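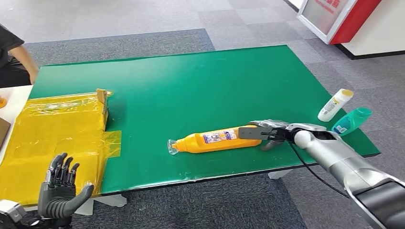 How do you look after a robot's hands?

You wash your hands before lunch. You cut your nails. If you have a small cut, you put a plaster on it. A robot cannot do these things, so people must do them for it.

At the Stimen workshop in Allcombe there is a robot called Bravo. Bravo has two arms, and at the end of each arm is a dark grey hand with fingers. With such a hand a robot can hold a thing like an orange plastic bottle. The fingers go round the wide part, and the thumb helps from below.

Try it yourself with a bottle. Do you feel how your fingers stop when they touch it? You did not need to think. Bravo needs to be taught how far each finger should close. If the fingers close too little, the bottle falls. If they close too much, the bottle gets crushed!

Every Wednesday, before the work starts, Bravo has a check-up. It takes 60 minutes and it goes like this.

First, the power is switched off. This is the most important rule, and also grown-ups must follow it.

Then each finger is wiped with a soft cloth. Dust likes to hide in the joints, the places where the fingers bend. You have joints too. Bend one finger slowly and look for them.

After this the cables are checked. A cable is a little like the nerves in your arm, because messages travel through it. It must have enough room to move when the arm moves, and it must not be pinched.

There are also 14 small screws to check on Bravo. A screw can become loose when a machine moves again and again, the same as on a bicycle.

At last everybody steps back and the power comes on. Bravo opens both hands wide and closes them, one finger after the other. Then it practises with bottles and packages of different shapes. A smooth bottle can roll away, and a shiny wrapped package can slip.

When one finger is slower than the others, it is written in the repair book. The book has 150 pages, and Bravo is now on page 141. Soon it will need a new one.

New words
Joint: a place where two parts meet and can bend.
Cable: a covered wire which carries power or messages.
Grip: to hold something firmly.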